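Search list archive

sim-manip mailing list
11 January 2022
From: Mathias Hubmann
Subject: Re: Jolmont bench scene pack, review before renewal

Roswitha Ammann wrote:

> We are up for renewal on the Jolmont scene pack at the end of January and
> I need something written down before I sign. Specifically:
>
> - does the two-arm bench scene load in our stack without hand edits
> - are the wrist view and the room view consistent with each other
> - is the tool-pickup task usable for pretraining, or only for demos
> - how does it compare with the Hendcombe kit we tried last year
>
> No need for a full report. A list post is fine, other groups here have
> asked the same thing.

Taking these in order, with some notes on licensing at the end.

Loading. The scene file parses without hand edits if you are on the current importer. On the previous importer the cable geometry is read as collision geometry, and the arms refuse to home. The fix is one flag in the loader config (cables: visual_only) and it is documented, although in the release notes and not in the manual. Asset names are consistent throughout, which was not the case in the first release. Both arms come up under separate namespaces and the joint limits in the scene file match the ones in the data sheet. I checked all 6 joints on each side.

Startup is slow the first time because the textures are compiled locally. After that the scene comes up quickly enough that I stopped paying attention to it.

Views. I ran the tool-pickup task with the default randomization and wrote out both the wrist stream and the fixed room stream. Extrinsics are stored per episode, in meters, with the quaternion scalar first. Watch that last point if you reuse the Hendcombe reader, which assumes scalar last and will not complain.
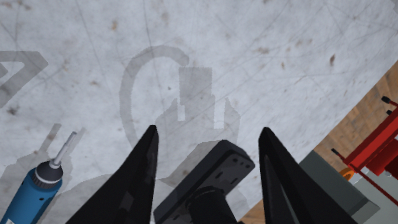
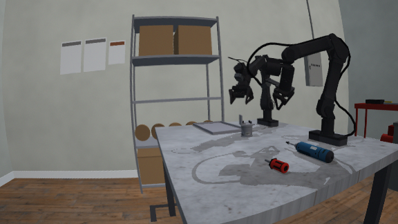 Blue screwdriver in both, with default lighting and the default floor.

Roswitha Ammann had a follow-up off list, which I am answering in the open with her permission: does the gripper shadow track the real finger geometry, or is it a blob under the wrist? It tracks the geometry. Shadows are computed from the visual mesh, so the finger outline changes as the gripper closes. You can switch to a cheap contact shadow for speed, but I would leave that off for anything that trains on the wrist stream. A policy trained with the cheap shadow lost the fingertips against the tabletop more often than I was comfortable with.

The surface textures are better than I expected. The tabletop has scratches, stains and faint printed markings, and these can be swapped or reseeded separately. With the Hendcombe kit the table is one uniform material and you have to bring your own wear. The floor and the wall are fixed in the base license. Changing them requires the materials add-on.

Task quality. I generated 2,886 episodes with the scripted planner that ships with the pack. Of those, 1,128 ended in a grasp that passed the lift check with the stock settings. That is low, and most of the loss comes from one source — the planner picks grasps on the shaft when the handle is near the limit of reach, and the friction model does not support a shaft grasp for long. Restricting grasp candidates to the handle fixes the behavior but narrows the distribution of poses. I have not decided which I prefer. For pretraining I would keep the failures and label them. For a demo, restrict the candidates.

Two-arm operation is supported in the scene and weakly supported in the tooling. Each arm can be planned for on its own. There is no shared planner, and the collision check between the arms runs only at waypoints. With both arms working over the same part of the table I saw links pass through each other between waypoints without an error being raised. Set the interpolation step down or run your own checker. Jolmont support confirmed the behavior and gave no date for a change.

Comparison with Hendcombe. Short version:

Scene detail: Jolmont ahead.
Planner: Hendcombe ahead, and it is not close.
File format: Jolmont is readable text, Hendcombe is a binary blob with an exporter.
Randomization: Jolmont has more parameters, Hendcombe has better defaults.
Support: both answer. Jolmont answers faster.

The Fuchs plugin works with either one, so our grasp scoring does not depend on the choice. Zakholm logging works with Jolmont after you rename the timestamp field.

Licensing. The base seat covers 1,000 stored episodes per month on their hosted storage. Local generation is not capped, and everything I describe above was generated locally. If we stay local, the base seat is sufficient. The add-on is only worth paying for if someone needs different rooms, and at the moment I have no request for that.

My recommendation is to renew the base seat for one term, skip the add-on, and write our own inter-arm check. I can post the loader config and the handle-only candidate filter if there is interest. The filter is short and depends on nothing outside the pack.

Open item: I have not tested the depth output. If anyone has, please reply with the near-plane value you used, as the one in the manual clips the fingertips on my setup.

Mathias

Contact the list owner | Copyright the respective authors | Back to top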